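Gurgate robotics club sets its sights on the dinner table

Students build table setting routine for spring showcase; chopsticks still the hard part

By Brock Hawthorne

GURGATE - The robotics club at Langlois has spent most of the winter teaching a robot arm to set a table, and as of February the thing can do a plate, a bowl and a spoon without help. Chopsticks, not so much.

The club meets after last period in the old sewing room on the second floor. 12 students this year, up from last year, mostly sophomores and juniors. They are getting ready for the Hundura student showcase, where teams pick a household chore and have a robot do it start to finish in front of judges.

Last year the club did sorting socks. It did not go great. They finished near the bottom, and a few members wanted to do socks again just to get even. The vote went the other way.

"We wanted something people would stop and look at," said Kamala Rajan, a junior and this year's team captain. "Everybody sets a table. Everybody has an opinion on it too, which I was not ready for."

The opinions came early. Where does the spoon go. Does it go in the bowl or beside it. Rajan said the team lost most of a meeting to the spoon question before their adviser, physics teacher Narayanan Bhat, told them to read the rules again. The showcase lets each team hand in its own drawing of the finished table, and the judges score against the drawing. So the spoon goes wherever the team says it goes, as long as the robot puts it there.

How the scoring works: each team gets 20 minutes on the floor, including setup. Pieces placed in the right spot earn points, dropped pieces lose them, and a person reaching in to fix something ends the run. Teams get 2 runs and keep the better one. There is also a separate score for the notebook, where students write down what they tried and what went wrong.

The notebook is where Langlois hopes to make up ground. It is thick. Sudheer Unnithan, a sophomore, keeps it, and he is strict about it. No entry, no turn on the controls the next day.

"Some of them hate me for it," Unnithan said. "But when the arm started missing the plate in January we went back and found the day it began. Somebody had moved the table to sweep."

The table now has tape marks on the floor under each leg.

Most of what the arm knows comes from students guiding it through the motions by hand, over and over, while a computer records. The club set a goal of 1000 recorded tries before the showcase. They work in pairs, one on the controls and one resetting the dishes. Resetting is the job nobody wants. You put the chopsticks back, step away, wait, put them back again.

Bhat, who has run the club for six years, said the waiting is good for them, though he admits he brings grading.

"They come in thinking it's all going to be code," he said. "Then its mostly moving dishes. The ones who stay get very, very good at noticing stuff. A cup turned a little. The blinds open when they were closed yesterday."

The blinds matter more than you would think. Light off a shiny tabletop can throw off the camera, and the team lost several afternoons to glare before they figured out what was happening. Tharun Murthy, a junior who handles the camera side, now checks the room before anybody touches the arm. He wants recordings in bright light and dim light both, so the robot has seen some of everything by the time it gets to the showcase hall, where no one knows what the lights will be like.

"If we only practice in one kind of light we're toast," Murthy said.

Then there is the matter of chopsticks.

They are thin, they roll, and they narrow down to almost nothing at one end. Early on the arm would close on one and the stick would swing around in the grip, or shoot off sideways. The team tried foam. The foam tore. They tried rubber bands, which worked for a day and a half. What they have now is paper tape, wrapped around both fingers of the gripper and crumpled on purpose so theres something for a smooth stick to catch on. Gets replaced when it starts to look bad.
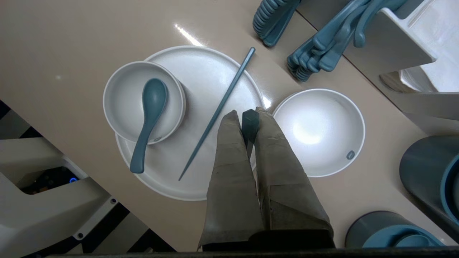 Rajan says the grip is better when the arm takes the stick near the thick end. Getting two of them down side by side is another story. The first one usually lands fine. The second one tends to bump the first, and then you have two crooked chopsticks and a student with her head on the desk.

The current plan is to put the second one down from the far side so the fingers never pass over the first. It was Unnithan's idea. He got it from watching his grandmother clear the table, he said, and he would like that in the paper.

The computer that does the training was bought with a grant from Daltix, which gives to school clubs in the county. It sits under the window with a sign on it that says do not unplug. It was unplugged once, over winter break. The club has not found out who.

Parents have been following along too. A few dropped in at the open practice earlier this month, and one run went nearly all the way through before a chopstick rolled. There was clapping anyway. The run after that one stopped early, when the arm missed the bowl. Murthy was writing in the notebook before it had finished moving.

Rajan plans to study mechanical engineering. Unnithan is not sure, maybe film. Both will be back next year, and the club is already arguing over the next chore. Folding towels has some support. Socks came up again.

Bhat would not say how he thinks Langlois will do at Hundura. He did say the team is ahead of where it was this time last year, and that the freshmen, who had never held a screwdriver in some cases, are now the ones reminding the older kids to check the tape marks.

For the next few weeks the schedule is full. Practices run until 5:30 p.m. and the room stays open later when Bhat can stay. The team still has to finish its table drawing, cut the notebook down to the page limit, and work out how to get everything to the hall in one trip. A parent has offered a van. They may need a second van.

The club is looking for old bath towels, any color, clean, in case that vote goes through. Drop off at the front office, marked for Mr. Bhat. Students who want to join next year can stop by the room during any practice, no experience needed, but be ready to reset dishes.

Correction: an earlier version of this story gave the wrong floor for the club's room. It is on the second floor.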